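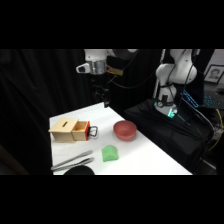 How long do you keep a thing you never use? A year, I decided, and then it goes in the box for the Altby thrift store, unless it holds something.

Posted in March, by the author of Small Drawers

7:40 am. Quick one before the bus. Kitchen stuff still all over the place from last night and I told myself I'd write down what stays and what goes or I will never do it. Coffee gone already.

Staying -- the deep red bowl. Good for soup, good for keys, good for rising a half batch of rolls. The other bowls are the Brernora set from the old apartment and I never liked them, too shallow, everything slides out. Those go. Paid 25 for the lot so no tears.

Long silver utensils, keep. No room in the regular drawer, they jam it every single time. Need a jar or a hook or somthing. Looked at the Zamside rack again online and closed the tab again.

Modeling dough. Why is it always the green that survives? The yellow dried out in its tub before Christmas and the blue has crumbs in it. Keep the green, toss the rest, wipe the tub lids. Maybe make a new batch, the salt and flour kind, if I remember to buy cream of tartar. Wont remember.

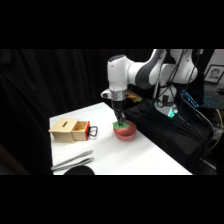 Coins are the real problem. Every coat pocket, the dish by the door, the bottom of my bag, and then I'm short for the laundry machines anyway. So the rule from today is all of it goes in one place at night, before teeth. The light wooden box with the slot in the top can do it, I like the red drawer front and the loop handle, easy to hook a finger through when I'm half asleep. Would have to go somewhere I walk past. Hall shelf? Hall shelf is full of mail. Mail is a whole other entry.

Last time I rolled coins it came to 3000 pennies and the lady at the Lamptey branch just looked at me. Not doing that again. Smaller trips, more often.

To do tonight -- dry the rest of the dishes, tape up the Altby box, move the mail at least as far as the desk. Find the lid for the flour. Call about the drip under the sink, 3rd time.

8:05, missed the first bus writing this. Next one in ten. Shoes, keys, out. Didn't even get to the spice shelf and there are two jars of cumin up there, both open.

Recent entries
The mail pile, part one
Two jars of cumin
Brernora bowls: a complaint
What I found in the winter coats
Rolls again, too much salt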